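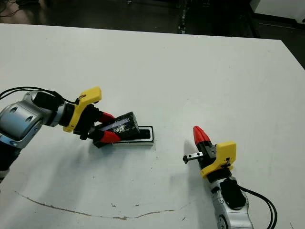 How to sharpen a kitchen knife on a water stone

I learned to sharpen from my uncle, Shafiq Roy, who cooked in hotels for most of his life. His method is slow but it forgives many mistakes, so I recommend it to beginners.

What you need

One stone with two sides, 1000 and 3000 grit. A towel, a bowl of water and a cork. My stone is a Grernholm, but any stone of this kind will do. Read the paper that comes with it, as some stones must be soaked and others only splashed.

Step 1. Soak the stone until no more bubbles come up. Fold the wet towel, put it near the edge of the table and place the stone on it with the coarse side up. Push the stone with your hand. If it moves, fold the towel again.

Step 2. Find the angle. Lay the blade flat on the stone and lift the back of it by the thickness of two coins. Keep your wrist stiff and move from the shoulder.
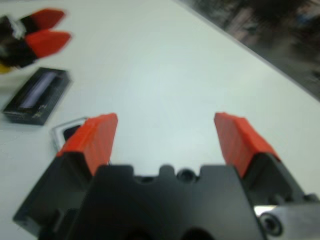 Step 3. Push the edge away from you with light pressure and come back with almost none. Work in short sections from the heel to the tip, seven strokes for each section. Do not wash away the gray mud, it helps with the cutting.

Step 4. Feel for the burr. Move your thumb from the back of the blade toward the edge and off it – never along the edge. You should feel a small rough lip on the side that was facing up. When it is there along the whole length, turn the knife and repeat.

Step 5. Change to the fine side and do the same with less pressure, six strokes for each section. Then pull the edge once through the cork to take off the last of the burr.

Step 6. Wash the knife, dry it and try it on a ripe tomato. If it slides on the skin in one place, go back to the fine side for this place only.

Dry the stone in the shade, standing on its side. I left mine on a heater last December and it cracked.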